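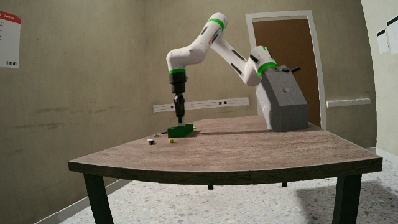

Cell 3, simulated model. Gripper lowered to the green block, fingertips at the top face near the left end.

Bench cell setup notes: mounting, reach and gripper checks

Werura runs a small arm cell for pick tests at the Ivby workshop. Every change to the cell is made in the model first and repeated on the hardware afterward. The render at the top of this page comes from the current model, and the notes under it cover the settings that have changed over the winter. Older renders are kept on the pages listed at the end.

Base and mounting

The arm stands on a grey block with a slanted top, near the back right edge of the table. The slope has to be entered in the controller as a mounting angle. If it is left at zero, the arm drifts when hand guiding is switched on, and the payload estimate is wrong at every pose.

Base bolts are checked with a torque wrench in February and again after any crash stop. Mark each head with paint pen after tightening. A broken paint line means the bolt is replaced, not retightened.

Table

The top has a straight back edge and a curved front edge. The Semple layout file treats it as a rectangle, and targets near the front corners were accepted by the planner with no table under them. The collision shape now follows the curve. Keep the old file for comparison only - do not load it on the controller.

Reach

With the base at the back right, the left side of the table is the long reach. The elbow stays high on these moves. Low-elbow solutions are blocked in the planner. Approach speed is limited to 200 mm/s over the table and is lower again for the last part of the descent.

Gripper

Two parallel fingers, black, pointing straight down for all picks on this table. Tool length is set from the flange face to the fingertips. Measure it again whenever the fingers come off, even if the same pair goes back on. Finger pads are Fimix part 376. Clean with a dry cloth; solvent softens the adhesive.

Test pieces

The green block is the main test piece. It is longer than it is tall and has a flat top, so a height error shows up as early contact. The small yellow pieces are left on the table to check clearance at the open fingers. One lies just past the right end of the block, the other in front of it.

Run log

The last full set was 1499 cycles on one pad pair. Pads were changed at the end of the set and the tool length was entered again before the next run. Log files are named by cell and set number. Stops are entered by hand, with the joint angles copied from the pendant - a screenshot alone is not enough to repeat the pose.

Open items

Joint 2 brake test to be added to the startup routine. Cable slack at the wrist to be modeled.

Related pages
Replacing finger pads on the Fimix gripper
Converting Semple layout files
Ivby workshop: power and air connections
Cell 3: older renders

This site uses cookies to remember your settings and count page visits. Accept | Manage cookies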